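Removing old wallpaper vs papering over it, rental unit laundry

Home & Reno > Walls and Ceilings

tamarack_lane
Posted 7:12 pm

Looking for opinions before I spend money. We have a small laundry room in the basement suite we rent out and I want to put up a big floral on a brown ground.

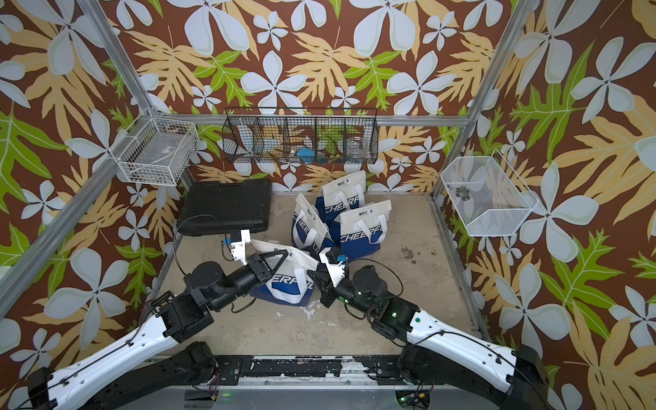

The room already has one layer of paper on it, a vinyl-coated stripe that was there when we bought the place. It is stuck down well everywhere except a strip over the dryer. My plan was to glue the loose strip, prime over the lot and hang the new paper on top. My brother-in-law says I have to strip it to bare drywall first. The quote from Willems Decorating was 1,300 to strip, skim and hang, which seems steep for a room that size. Has anyone gone over vinyl and had it last?

drywall_dust
Posted 7:40 pm

Strip it. Vinyl doesn't let moisture through, and paste takes forever to dry between two layers. Add a dryer and you will have bubbles. I did this for a living for 18 years and a good part of that was taking down paper somebody had put over other paper.

kettle_valley
Posted 8:05 pm

I'll disagree with that. We went over old vinyl in our front hall with an oil primer under it and it's still flat. The seams of the old stuff do need to be filled and sanded or they show through on anything light. On a dark ground you might not notice.

drywall_dust
Posted 8:21 pm

A front hall isn't a laundry room.

kettle_valley
Posted 8:33 pm

Fair enough, but OP says it's tight to the wall except in one spot. If the drywall underneath was never sized, stripping will take the face paper off with it and then you're skim coating the whole room. That's where the 1,300 comes from.

marg_in_brevard
Posted 9:02 pm

Before anybody decides anything, try peeling a corner. A lot of vinyl comes off dry in one sheet and leaves a thin backing on the wall. The backing you soak with warm water and a bit of dish soap, wait, soak again, then use a wide knife held low. Our bathroom took me 2 evenings and I only gouged it once, behind the door.

If it doesn't peel, score it lightly. Don't lean on the scoring tool.

tamarack_lane
Posted 9:30 pm

Went down and pulled at the loose bit. The top layer came away in a long piece down to the baseboard and left a brownish paper behind. So that looks promising. What do people use for primer after that?

marg_in_brevard
Posted 9:44 pm

Wash the old paste off first, two rinses at least. I used the Budier wallcovering primer, the white one. You can get it tinted, and I'd ask for that under a dark paper so the seams don't show as white lines if they shrink a bit.

stuteo_fan
Posted 10:15 pm

Stuteo primer is cheaper and I couldn't tell the difference. Let it dry overnight whatever the can says.

Also check your pattern repeat. Mine was up to 37 inches of waste on some drops and I ran out with one wall to go. The second batch was a slightly different colour.

kettle_valley
Posted 10:22 pm

Yes, order an extra roll and match the batch numbers before you open anything.

drywall_dust
Posted 6:50 am

Glad it's peeling. Turn the power off before you soak around the outlets. And look at your dryer vent while you're in there. Paper lifting in just that one spot sounds to me like warm air getting out behind it.

tamarack_lane
Posted 7:35 am

Will check the vent tonight. The tenant is away for part of July so I'll do the stripping myself then and ask Willems for a price on hanging only. Thanks all.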